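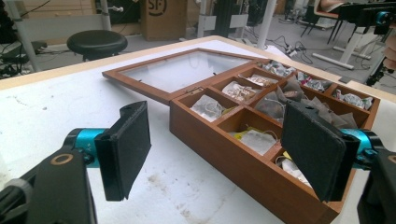 How to get the Tidecaller Lantern in Bovelum

I put off the Tidecaller Lantern for most of January because the in-game hint is so vague ("return what the harbour lost" – thanks, very helpful). I finally sat down with it one evening, got it on my second character as well, and wrote down what I did. It's a long one, so pour yourself something first.

What you need before you start

You have to have finished the Lirkstead chapter, including the bit where you choose who keeps the ferry. Either choice is fine. You also need 3,000 salt marks, and you can't borrow from the guild chest for this one, I tried. If you're short, the eel contracts on the east pier pay best, and you can run them over and over while you listen to a podcast.

I'd want to be level 30 or so. My second character was a fair bit lower and the last fight was miserable.

Step 1: Buy the cracked lens

Go to the pawn counter under the Lirkstead clock tower after 9 pm game time. Before that the shutter is down and you can't talk to anyone. Pick the "something older" option, then pay the 3,000 marks. The lens goes into your quest bag and doesn't take up a slot.

Save here! The game autosaves when you leave the tower and not before, and I lost the lens once by falling off the stairs.

Step 2: Find the 8 wick fragments

These are in the flooded cellars, and they only show up once you're carrying the lens. Listen for a sort of humming noise – turn the music right down in the options, it helps loads. Most of them are on ledges just above the water, but 2 are properly hidden:

The first is behind the collapsed wine rack in the north cellar. Use your hook on the top beam and the whole lot comes down.

The other is underwater in the room with the green door. Swim down, turn left straight away and hug the wall. If you run out of breath there's an air pocket above the door frame.

You can leave and come back, and the fragments you've picked up stay picked up. Yurani Quispe, who I play with most weeks, got all of hers in one go, but I needed a break after the wine rack.

Step 3: Relight the harbour lamps

Take everything to the keeper's hut and use the workbench to make the wick. Now you have to light the lamps along the sea wall, starting from the far end and working back towards town. If you do them the other way round they all go out and you have to wait for the next night.

The wind picks up as you go. Crouch when the ropes start swinging and stand up again when they settle. I didn't crouch on my first go and got blown into the harbour, wick and all (you do keep it, luckily).

Step 4: Beat the Drowned Keeper

He appears at the last lamp. He has two moves you need to worry about. The wide sweep is easy enough to roll under if you go towards him. The bell ring stuns you wherever you're standing, unless you're inside the light of a lit lamp, so stay close to one and tempt him over to you.

At half health he puts a lamp out. Relight it before you do anything else, even if he's right on top of you. I used the short spear the whole way through, and Elvira Palomino did it with a bow and said it took her ages.

Step 5: Collect the lantern

Don't walk off after the fight! Go back into the keeper's hut and look at the hook by the bed. The lantern hangs there until you take it, and it comes with 228 base power, which you can raise at any forge.

If the hook is empty

This happened on my second character. Leave the hut, sleep at the inn until morning and go back in. If it's still not there, check that the quest log says "the harbour remembers". If it says anything else, one of the lamps isn't lit, and on mine it was the little one tucked behind the fish shed.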